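**Yesenia Cabrera** is a retired middle-distance runner from Flalcombe, and I've been meaning to write up her page properly for ages, so bear with me!

## Career

She started out in the 800 meters at Quintero High and moved on to the Tandora Track Club, where she raced for six seasons (I've seen five listed elsewhere, but that skips her injury year). Her bib for most of that stretch was 239, and fans still bring it to meets. She won the Vodell Indoor twice, and I was in the stands for the second one, screaming my head off.

## Personal life

Cabrera keeps her dating life pretty quiet. I couldn't find a confirmed partner, past or present, so I'm leaving that blank until somebody sends me a source.

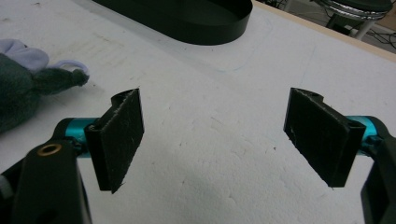
*Black pads over a scuffed white tabletop.*

## After racing

She coaches the juniors in Flalcombe on Tuesday evenings and runs a summer camp. Her net worth? No idea, and I don't trust the sites that give one.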